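Part-Time Evening Tidying Help Wanted, Zeman Building

Wednesday, July 28, 2021

Hoveo is looking for a friendly, steady person to help us keep our carpeted workrooms on Skotach Street pleasant to come back to each morning. We've grown quite a bit since May, and with 60 desks now in use, the little jobs (bins, bags, crumbs, the coffee corner, you know how it goes) have started to get away from us!

You'd be with us 9 hours a week, spread over the evenings however suits you best, and the pay is $700 a month. Mostly you'd be emptying the small trash cans, putting in fresh liners, running the vacuum over the carpet and giving the baseboards a wipe now and then. We also save our plastic shopping bags and use them again, so part of the work is sorting the good ones from the torn ones and keeping them within easy reach of the cans. No experience needed, and we'll happily show you around the first few times. 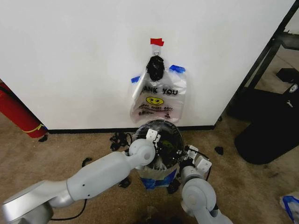 A smiley-face shopping bag on the wall over one of our small trash cans.

Please bring comfortable shoes and your own ideas about where things ought to go, we do listen! Gloves, liners and cleaning supplies are all provided, and the Brernivum bus stops right outside the front door. To apply, drop a short note at the Hoveo front desk telling us a little about yourself and which evenings you have free.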